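本网站使用 Cookie 以改善浏览体验。继续浏览即表示您同意我们的 Cookie 政策。[接受] [管理设置]

黑色的厚度

一本书重印时，最难复原的常常是最普通的那一种墨

文／Vandana Nishad

Tindport 印刷厂的看样台上并排放着两张印张，内容相同，都是一部 525 页植物图志的第三印张。左边一张是初版留下的样张，右边一张刚从机器上取下。正文用的字体、字号、行距完全一致，纸张来自同一家纸厂，订单上写的油墨也是同一个牌号。左边的字看上去略微发蓝，边缘清晰；右边的字偏褐，版画的暗部糊成一片。

机长 Přemysl Sýkora 用密度计在两张纸的同一位置各测了一遍，读数几乎没有差别。他又换上带偏振滤光片的测头重测，差别出现了。初版样张早已干透，表面的光泽也稳定下来；新印张的墨膜仍然湿润，镜面反射被滤掉之后，读数才能和干燥的样张放在一起比较。即便如此，密度也只解释了差异的一部分。剩下的部分要到颜料、连结料、纸张和水里去找。

单色印刷在业内常被当作入门活。彩色印件有叠印、有灰平衡、有专色，出了问题容易引起注意。黑色只有一块版，读者对它的要求似乎只是“够黑”。但在一部以线条和文字为主的书里，所有信息都由这一块版承担，它的偏差没有别的颜色可以分摊。

一、炭黑

现代黑墨的颜料绝大多数是炭黑。它由烃类原料在缺氧条件下不完全燃烧或热分解得到，主体成分是碳，另含少量氢、氧、硫和灰分。按生产方式，历史上有灯黑、槽黑、炉黑等几类。灯黑最古老，用浅盘烧油，让烟炱沉积在冷的壁面上，再刮下来收集。槽黑以天然气的小火焰冲击铁槽，粒子极细，产率很低，烟气污染严重，后来大部分被炉法取代。炉黑在封闭的反应炉内生产，原料油喷入高温气流，反应到预定程度后喷水急冷，炉温、流速和急冷位置决定了产品的性质。

油墨厂选炭黑时主要看三件事：原生粒子的大小、聚集体的结构，以及表面的化学状态。

原生粒子越小，单位质量的表面积越大，吸收光的能力越强，满版时显得越黑。但细粒子之间的吸引力也更强，难以分散，需要更多的连结料去润湿，墨的黏度随之升高。粗粒子容易研磨，流动性好，代价是着色力下降。

色相的问题更加麻烦。同是炭黑，做成厚的墨膜和冲淡之后呈现的底色并不一致。细粒子炭黑在厚膜中偏蓝，冲淡后散射变弱，透出褐色；粗粒子冲淡后则偏蓝。一页书里既有粗重的标题，又有百分之几的浅网，同一种墨会在两处露出两种底色。油墨配方里常加入少量蓝颜料来压住褐相，行话称为“调色剂”。加得太多，浅网会明显发蓝，正文也会显得冷硬。

所谓结构，指原生粒子熔结成链状或葡萄状聚集体的程度。高结构炭黑的聚集体枝杈多，包住的空隙也多，吸油量大，做成的墨较短、较硬，拉不出长丝。低结构炭黑排得紧密，墨膜平滑，光泽较高。新闻纸用墨和铜版纸用墨对这一项的要求差得很远。

表面状态由氧化处理控制。氧化后的炭黑表面带有含氧基团，更容易被极性树脂润湿，墨的流动性得到改善，干燥却可能变慢，原因之一是这些基团会吸附催干剂。配方师要在三者之间找一个能够接受的位置，而这个位置随季节、纸张和机速移动。

Pallavi Rastogi 在 Clekovlow 的油墨厂负责黑墨配方。她的实验台上有一排装炭黑珠粒的玻璃瓶，肉眼看去没有任何区别。她判断样品的办法仍然是刮样：取标准黑和待测黑各一小团，并排放在纸上，用刮刀一次拉下来，上半段厚，下半段薄，中间横着一条预印的黑带。厚处看墨色，薄处看底色，压在黑带上的部分看透明度和浮色。

“仪器能告诉我差多少，刮样能告诉我差在哪里。”她说。

她在刮样纸的背面用铅笔写批号，然后收进一只抽屉，避光存放。抽屉里最早的刮样已经泛黄，纸基的变化使它们失去了色度比较的意义，只能用来对照底色的倾向。

二、连结料

炭黑本身不会附着在纸上。把它带过墨辊、印版和橡皮布，并最终固定在纸面上的，是连结料。

胶印单张纸用的黑墨，连结料通常由硬树脂、干性植物油和高沸点溶剂组成。树脂提供光泽和耐磨性，植物油通过吸氧聚合形成坚固的膜，溶剂则在印后迅速渗入纸中，让留在表面的部分黏度骤升，这一步叫固着。固着只要几分钟，氧化结膜要几个小时甚至更久。两步之间的印张摸上去已经不沾手，膜的强度却远远不够，堆得过高时仍会蹭到上一张的背面。

热固型轮转墨走另一条路，纸带穿过烘箱，溶剂挥发，再经冷却辊使树脂硬化。冷固型轮转墨没有烘箱，几乎完全依靠渗透，墨里的油停留在纸的孔隙中，所以读报的人手指会变黑。

植物油比例在过去几十年里有所提高，亚麻籽油、大豆油都有使用。两者的差别在于不饱和程度。亚麻籽油中亚麻酸含量高，干得快，膜硬，日久发黄；大豆油较慢，颜色浅。发黄对黑墨影响极小，黑墨配方师因此比黄墨、白墨的同行自由一些。

Rastogi 厂里供应给图书印刷的一款墨叫 Lurari，以桶装出货，每桶净重 200 公斤。同一牌号在过去的生产中更换过一次树脂，原因是原来的松香改性树脂供应中断。替代品的软化点与原品接近，溶解性略强，固着因此慢了一点。为了把固着时间拉回来，配方里减去一部分植物油，补进溶剂。墨色在出厂检验的容差之内，牌号没有改变。

Tindport 那两张印张的差异，一部分就落在这里。固着速度改变后，连结料进入纸张的量也改变了。渗得过多，颜料失去包覆，表面粗糙，漫反射增加，黑色看上去发灰发褐。印刷工人把这种现象叫“干退”，湿的时候很饱满，过一夜就塌下去。

三、密度的刻度

印刷密度是反射率倒数的常用对数。密度为一，表示反射光是入射光的十分之一；密度为二，是百分之一。这个刻度与人眼对明暗的感觉大体相合，但在深色端并不均匀。从零点二加到零点四，任何人都看得出来；在很深的地方再加同样的数值，多数读者已无从察觉，墨量却要多出一大截。

墨膜厚度与密度的关系在薄的一端接近直线，到一定厚度后弯曲，趋向一个饱和值。限制饱和值的主要因素是表面反射。光照到墨膜与空气的交界面，总有一小部分直接反射回来，没有机会进入墨层被吸收。表面越粗糙，这部分光越是向各个方向散开，无论从什么角度看都会落进眼睛。表面光滑时，它集中在一个角度，读者把书稍微转一转就能避开。

在非涂布纸上，单靠加墨得到深黑因此效率很低。墨加到一定程度，网点扩大，细线变粗，字腔堵死，密度只上去一点点。Sýkora 的做法是先在纸上找到密度曲线开始弯曲的那一点，把实地密度定在弯曲之前，再用印版的补偿曲线去照顾中间调。他把每种纸的曲线画在方格纸上，钉在控制台侧面。

测量时纸张背后垫什么也会影响读数。薄的书籍纸透光，下面垫白，读数偏低；垫黑，读数偏高。合同里如果只写密度值而不写衬底，两家厂完全可能各自合格，又互相指责对方不合格。偏振滤光片、光源条件、测量孔径都应当一并写明。Tindport 的旧作业单上没有衬底一栏，初版时的数值因此只能当作参考。

四、水

胶印的印版上图文与空白处在同一平面，靠表面亲油和亲水的差别分开。空白部分先被润版液润湿，墨才不会沾上。水与墨在高速滚压下不可避免地混合，油墨中必然要乳化进一定量的水。完全不吃水的墨无法印刷，空白处多余的水没有去处，会在墨辊上打滑；吃水过多的墨则失去黏性，转移不良，颜色发虚。

黑墨对水的反应尤其依赖炭黑的表面。氧化程度高的炭黑亲水，墨容易过度乳化。印刷工看见颜色变浅，本能的反应是加墨，加墨后空白处起脏，于是再加水。几个来回之后，墨辊上是一层灰色的浆状物，只能停机清洗。

Tindport 用的是当地井水，硬度偏高。钙离子与润版液中的酸和纸张涂料里的碳酸钙一起，会在墨辊上沉积出一层亲水的白垢，油墨传到那里就脱落。车间后来装了反渗透设备，先把水处理到接近纯水，再按配比加回一定的硬度。纯水本身也不合用，它会从纸张和墨中夺取盐类，使 pH 值在一个班次内不断漂移。

润版液中的异丙醇可以降低表面张力，让水膜铺得更薄，同时它又是挥发性有机物。许多工厂已经减少或取消了醇类，改用表面活性剂替代。替代之后，水辊的硬度、压力和转速都要重新设定，容许的操作范围变窄。以前水量旋钮转过半圈看不出变化的地方，现在转一格就会见到结果。

七月是 Tindport 最难开机的月份。车间温度上升，墨的黏度下降，墨辊内部虽然通有冷却水，两端与中间仍有温差。Sýkora 在早班开始时让机器空转，等墨辊温度稳定之后再校水墨。赶工时这段时间常被省掉，开头的几百张就会由浅入深，混进书里，形成同一册内各印张浓淡不一的毛病。

五、纸

Ilse Leemans 在 Sisodia 纸厂做印刷适性检测。她对黑墨的兴趣完全是间接的：客户投诉墨色时，样品最终会送到她那里。

书籍用的非涂布纸是一张由纤维、填料和空隙构成的网。表面经过施胶，通常是淀粉，作用是封住一部分毛细孔，提高表面强度，防止油墨的黏性把纤维拔起来。施胶量的细微变化会直接反映在油墨的渗透上。纸的两面也不完全一样，贴着成形网的一面细小纤维流失较多，质地较开放。同一张纸正反两面印同样的墨，密度可以差出容差的一半。

她的常规检测中有一项是吸墨性试验：把一种含有染料的标准试墨涂满纸面，放置规定的时间后擦净，测量留下的颜色深度。留下的颜色越深，吸收越多。更有诊断价值的是这块颜色是否均匀。不均匀的斑块往往与纸张的匀度对应，纤维絮聚的地方被压光得更紧，吸墨少，光泽高；絮团之间的地方相反。大面积的黑印上去，便会看到云状的花斑。

“文字看不出来，版画也不太看得出来。”Leemans 说，“一印满版的黑环衬，全都看出来了。”

纸的颜色同样参与对比。读者感觉到的“黑”，取决于墨与纸两者的差。荧光增白剂使纸偏蓝偏亮，同样的墨在上面显得更黑；米色纸吸收蓝光，黑墨在上面显得柔和，也显得略浅。植物图志初版用的是未加增白剂的米白纸。重印时牌号照旧，Sisodia 已经把填料从高岭土换成了沉淀碳酸钙，抄造体系也由酸性转为中性。纸更白，更耐久，pH 值更高，松厚度略有增加。松厚度增加意味着空隙增多，溶剂有更多的地方可去。

固着更依赖溶剂的墨，遇上空隙更多的纸，两边各自都在规格以内，叠加的结果是右边那张发褐的印张。

Leemans 建议的处理很简单：提高压光线压，损失一点厚度，换回表面的封闭程度。出版方不同意，书脊宽度已经按原厚度算好，封面也印完了。

六、压出来的黑

谈论黑墨，很难绕开凸版。许多读者以及不少设计师认为老书的字更黑，这一印象有实际的依据，但原因与墨的配方关系不大。

凸版印刷时，着墨的金属字面直接压进纸里。油墨被挤向笔画的边缘，在轮廓处形成一圈较厚的墨脊，中间反而稍薄。这圈墨脊提高了笔画边缘的对比度，人眼又恰恰依靠边缘来判断笔画的深浅。纸面同时被压实，笔画所在之处比周围平滑，散射减少。胶印的墨膜只有凸版的一小部分厚，没有墨脊，也几乎没有压痕，只能依靠颜料浓度和纸面状态来弥补。

Gwenllian Ifans 长期修复和翻印凸版时代的书籍版面。她在做重印时要解决的首要问题是字形应当取多粗。旧字模的设计已经把印刷时的墨量扩张算在内，字模上的笔画比纸上看到的要细。早期照相排字和数字化时，一些字体直接按金属字模的轮廓描摹，印出来单薄无力；另一些按旧书的印迹描摹，把某一次印刷的墨量和纸张也固定进了字形里，换到今天的纸上又过于肥厚。

她处理植物图志初版时用的办法，是在放大 40 倍的条件下观察原书的印迹，分别记录横画、竖画和转角处的扩张量，取中间值，再按胶印在目标纸上的实测扩张扣减。转角处另作处理。凸版的墨会在内角积聚，使尖角变圆；胶印也会，只是程度较轻。完全按照尖角制版，印出来的字比原书生硬。

版画部分更复杂。原书的插图是木口木刻，暗部由密排的细白线构成，黑与白的比例就是灰度。这些白线在原书中靠油墨的黏稠和印工的手感保持畅通。翻印时如果按灰度扫描再加网，白线会被网点切碎，所以必须按线条稿处理，以很高的分辨率二值化。阈值定低了，暗部的白线断开；定高了，亮部的细黑线断开。Ifans 把每幅图分成几个区，各区分别定阈值，再拼接起来。

“网点扩大对连续调图片只是变暗，改条曲线就行。”她说，“线条图没有曲线可改，堵上就是堵上了。”

右边那张印张上糊掉的暗部属于这种情况。初版时，Ifans 依据当时的实测结果，在最密的区域将白线加宽了极小的一点。重印沿用她的文件，而纸和墨都已移动，那一点余量用完了。

七、叠出来的黑

在四色印刷中，黑可以由单独一块黑版印出，也可以在黑版下面衬上青、品红、黄。后者称为复色黑，密度高，色相可以调节。衬青得到冷黑，衬品红得到暖黑，三色等量衬则接近中性。大面积的底色用复色黑，能够遮掩单黑的针孔和花斑。

代价是总墨量。四个版全部实地相加是百分之四百，任何纸都承受不了。涂布纸一般限制在百分之三百上下，非涂布纸还要低得多，超过之后干燥缓慢，背面蹭脏，印张互相粘连。文字绝不应当用复色黑，四块版只要有一块稍稍错位，笔画边缘便会露出彩边。

分色时还有一个选择，即用多少黑去代替彩色叠加出来的灰。代替得多，墨量节省，灰色稳定，不易随某一色的波动偏色；暗部则容易显得干瘪，缺少层次。代替得少，暗部厚实，控制起来困难。两种做法在同一家厂里都可能见到，依据印件的内容决定。

另一种做法是双黑，同一台机器的两个机组都装黑墨，一块版印全阶调，另一块只印暗部。摄影画册常用，后一块有时换成暖灰或冷灰。两层薄墨叠加，比一层厚墨干得快，网点也更干净。对以文字为主的书来说，多占一个机组并不合算。

数码印刷绕开了其中一部分问题，又引入另一些。静电成像的墨粉熔融后浮在纸面上，渗透极少，黑度高，边缘可能散落细小的粉粒，折叠处容易开裂。喷墨用的颜料墨水含水量很高，纸张若没有专门的涂层，颜料会跟着水一起进到纤维之间，黑色浅而边缘毛糙。给纸预涂一层多价金属盐，可以使颜料在表面迅速凝聚，代价是多一道工序，纸也要随之重新选择。

八、黑与机器阅读

并非所有黑色都给人看。条码、定位标记、套准十字线和各类方块图案由光学器件读取，对黑的要求与书籍不同。读取器关心的是黑白两种反射率之间的差，以及分界的位置，很少关心色相。一块偏褐的黑和一块偏蓝的黑，对它来说可以完全等价。

但读取器有自己的盲区。使用红光的条码扫描器看不见红色，对含碳的黑则很敏感。用三色叠成的黑在近红外下几乎透明，炭黑仍然吸收。印刷者如果为了节省黑墨用彩色叠黑来印条码，肉眼看来十分正常，换一种波长的光源，图案就消失了。

光泽是另一项常见故障。黑色表面过亮时，光源的镜面反射会在黑区里产生一块白斑，读取器把它判断为空白。所以标记类印件宜用哑光的墨或者哑光的覆膜，墨量不必追求最高，边缘要直，实地要匀。线宽的扩张也须预先扣除，黑条扩张多少，相邻的白条就减少多少，两者的比值变化是读取失败的主要来源。

Tindport 也接这类活，多数是卡片和标签。Sýkora 认为它们比书容易：判定标准写得清楚，合格与否由仪器给出，不必等墨干了再请客户来看。

九、调整

植物图志的重印最后停机半天。可供调整的项目有限，纸已经进厂，封面已经印好，版画文件的修改需要 Ifans 重新核对。

Rastogi 从 Clekovlow 寄来一小批调整过的墨，植物油比例恢复到旧配方的水平，另加少量蓝色调色剂，固着时间由此变长。Sýkora 把收纸堆的高度降下来，略增喷粉，实地密度定得比上一次低。密度降低之后，暗部的白线重新分开，墨膜中保留的连结料增多，表面比先前平滑，观感上反倒更黑。

Ifans 只改了四幅图，都是蕨类，孢子囊群处的线条最密。她把这几处的白线又加宽一次，其余不动。

新的印张放置过夜，第二天在同一块看样台上与初版比较。正文已经难以分辨。版画仍有差别，初版暗部略深，重印的亮部略为干净。出版方在样张右上角签了字，签字用的是一支黑色圆珠笔，墨迹偏紫。

余下的 10 个印张按这一设定开印。Sýkora 把新的密度值写进作业单，在旁边补画了一栏，注明衬底：黑。

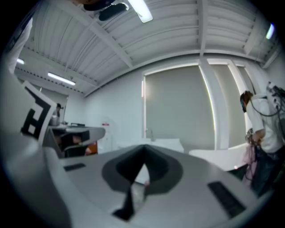 白色卡片上的黑色标记图案，由粗线与白色小方块组成。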